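2026-01-22, bedroom cell, notebook 9

Spent the morning going through the floor rules again before the Starlow people send over their checklist. Ours were last revised in August and a few points have drifted. Writing down what I think we should be working to, so it can be argued with.

Tether. Overhead line on before power, off after power is down. Check the hook by hand each time. The Dijkstra sheet lets you skip this between back-to-back runs. I'd take that out.

Cables. Anything crossing the floor gets walked from end to end before the first run. If it lies where a foot could land, move it or stop. We have been lax on this.

Objects on the bed. Soft items only for reach and grasp work until the grip limits are signed off. Put the item down, step back behind the desk, then call ready. No leaning in to nudge it once the arms are live.
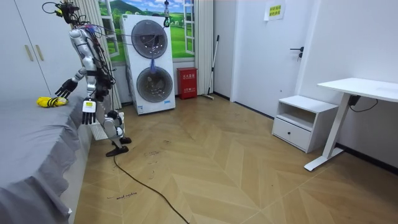 Who is allowed to clear a stop?
The person who pressed it, once they have said aloud what they saw and the operator has repeated it back. If that person has left the room, the run is over and gets logged as stopped.

That one came up at Bestdale too, where their rule was that any trained person could clear. I prefer ours. It costs a few minutes and the log makes sense afterwards.

Speed. Arm speed stays at 70 per cent of the set limit when anyone is on the robot's side of the desk. Stikumico's draft has no figure, only "reduced", and two people will read that differently.

Logging. We are at run 147 on this task and roughly a third of the entries have no stop reason filled in. From today a blank reason means the run doesn't count towards the total.

Still to do:
- reprint the door sheet with the new stop rule
- ask Starlow whether they want the tether check as a separate line
- keep the extinguisher clear, add to the morning check
- change the log form so the reason box can't be skipped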